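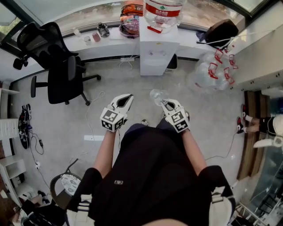
Friday, late, in bed with the window open

Well, the garlic is out of the ground. All of it! I said I'd leave the back row another week and then I got home from work, changed my shoes, went out to "just have a look" and an hour and a half later I was sitting in the dirt with the fork across my knees and the whole bed dug over. My back is going to have words with me tomorrow.

355 heads. I counted them onto the old door in the shed because I have a bet on with my sister, who said I'd be lucky to crack three hundred after that soggy October. She owes me a pub lunch in Flindby and I'll be having the schnitzel AND the sticky date, thank you very much. I planted a few more than that, so there were some losses – mostly down the low end where the water sits – and a handful came up as mush with a smell I can still sort of taste. Must put a drain in down there. I wrote that last year as well, I just flicked back and checked. Same words, practically.

The purple ones are gorgeous this year. Big fat cloves, tight skins, lovely colour on them once you rub the dirt off with your thumb (you're not supposed to rub the dirt off with your thumb, you're supposed to let it dry and brush it, but I can't help myself with the first few). The white ones are a bit ordinary. Small, and a fair few had started to split, so they probably wanted to come out a fortnight ago when I was faffing about with the tomatoes. Next year I'll put a note on the fridge. Two lower leaves brown, start checking. Three brown, get the fork. It's not hard and yet every December I stand there peering at them like they're going to tell me something.

Mirnitthorpe was stinking hot today by the way. The sort of heat where the car seat gets you on the back of the legs. It broke about six with a bit of a southerly and that's honestly the only reason I went outside at all. The magpies were flat out on the lawn with their beaks open until I put the sprinkler on for them, and then they carried on like kids at the pool. One of this year's babies – well, teenager now – followed me up and down the garlic row the entire time, pinching worms off the fork. No fear whatsoever. I kept having to nudge him along with my boot.

Hanging it all is tomorrow's job. I want to do the bunches properly this time, ten to a bunch, and string them along the shed rafters on the shady side. Last year I did great big clumps because I was in a hurry, and the ones in the middle went mouldy and I didn't find out till February. Heartbreaking. I've got half a roll of the green twine left and if that runs out I'll have to go into Ferkwood, and if I go into Ferkwood I'll end up at the nursery, and if I end up at the nursery I'll come home with another lemon tree. I know myself.

Work was fine. Long. We had the end of year morning tea, which went till nearly lunch, and I ate four of those little quiches and then couldn't face my sandwich. Somebody brought rumballs and they were about ninety per cent rum. I had to have a quiet sit down afterwards and pretend to be reading something. Everybody's running on fumes, you can see it, there's that silly mood that comes in the last stretch before the break when people laugh at the photocopier.

Mum rang while I was still covered in dirt, so she got put on speaker on top of the water tank. She wants to know who's doing the pav. It's me, it's always me, but we have to have the phone call every year where it might be someone else. She's also worried there won't be enough chairs. There will be enough chairs, Mum. We've got the camp ones and the piano stool and next door always lend us the bench. I said I'd bring some garlic down for everybody and she said "oh, lovely" in exactly the voice she used for the zucchinis, so I think they may be sick of my produce. Too bad. They're getting it in a ribbon.

Tea was tomatoes on toast at nine o'clock, standing at the sink, with one of the split garlics smashed up and fried in too much butter. Fresh garlic is a different vegetable, I swear. It's juicy! It spits at you! I'd grow it just for that one tea. The whole house reeks, and so do I, even after a shower and a good go with the nail brush. The dog keeps sniffing my hands and then giving me a look.

What else. The beans need picking again. I found a zucchini under the leaves the size of my forearm and I've put it on the compost without telling anyone. The hose fitting by the front tap is dripping and needs a new washer, which I think I have, in one of the 2 tins in the laundry, but not the tin I looked in. Bin night is Sunday this week because of the change over. And I must ring the dentist, I've been putting it off since Cup Day.

I should pick out the seed heads while I remember which ones were the good ones. Biggest sixty or so of the purple, put aside in a box with PLANT DON'T EAT written on all four sides. Last year it was only written on the lid, and the lid went missing, and we all know what happened to those (spag bol).

Southerly's really getting up now, the blind's banging. I'd better go and shut the shed door or that magpie will be in there with the lot.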